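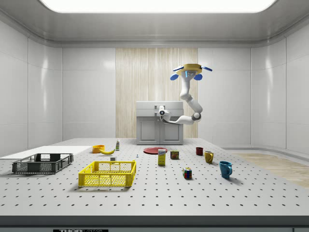

**Wullcombe Water Hardness Study – progress report to the Appiah Fund**

Prepared by Etornam Lamptey, 24th February

**1. Position against plan**

Work packages A and B are complete. Work package C (seasonal sampling) is under way and is one round behind. Work package D (advice to households) has not started and was not due to.

The delay in C came from the closure of the lane to the Altness borehole. The missed round was taken once the lane reopened, and the results are with the laboratory. The remaining rounds will be run at the original spacing, which moves the end of sampling back but leaves the final report date unchanged.

**2. Sampling**

The archive now holds 1382 samples. Each has a bottle number, a tap location, a draw time and a note of whether the supply passes through a softener. Samples without a draw time have been kept but are left out of the analysis.

Seven streets are covered. Five are supplied from the Altness borehole alone and two receive a blend of borehole and reservoir water. The blend varies through the day, so morning and evening draws on those two streets are treated as separate series.

Kitchen cold taps were used throughout. Where a household had a filter jug or an under-sink cartridge, the sample was taken upstream of it. Residents were asked to run the tap before filling the bottle, and the return slips suggest that most did so.
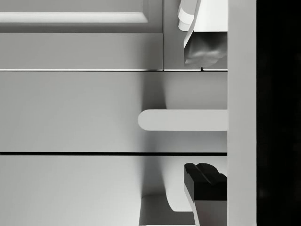 *Light grey cabinet door with a drawer below.*

**3. Findings so far**

Hardness on the borehole streets is steady from round to round. The blended streets show a wider spread, with the softer readings falling in the evening. This agrees with the pumping schedule supplied by the water company, although the schedule gives planned and not metered flows.

Scale deposits from kettles were collected at the same visits. Deposit weight follows hardness on the borehole streets. On the blended streets the link is weak, and kettle age looks to be the stronger factor. No conclusion should be drawn until the kettle survey has been entered in full.

Duplicate bottles were sent blind to the laboratory with every round. Agreement has been within the limit set in the protocol for all rounds but one. The affected round was re-tested from the reserve bottles and the second set of results has been used. Both sets remain on file.

**4. Data handling**

Records were moved this quarter from spreadsheets to the Utetti database. The transfer exposed a number of duplicated bottle numbers from the first round, where two pads of labels had been printed with the same series. These have been separated by street and draw time.

**5. Expenditure**

Spending is within the award. Laboratory fees are above the forecast owing to the re-test – the difference has been met from the travel line, which is underspent. No change to the total is requested.

**6. Risks**

- Further closure of the Altness lane. An alternative sampling point on the same main has been agreed.
- Loss of households through house moves. Replacements will be sought on the same street only.
- Change to the pumping schedule. The water company has been asked to give notice in writing.

**7. Next period**

Complete the kettle survey entry, run the next sampling round, and send draft household advice to the Fund for comment. A decision is needed from the Fund on whether the advice may name individual streets.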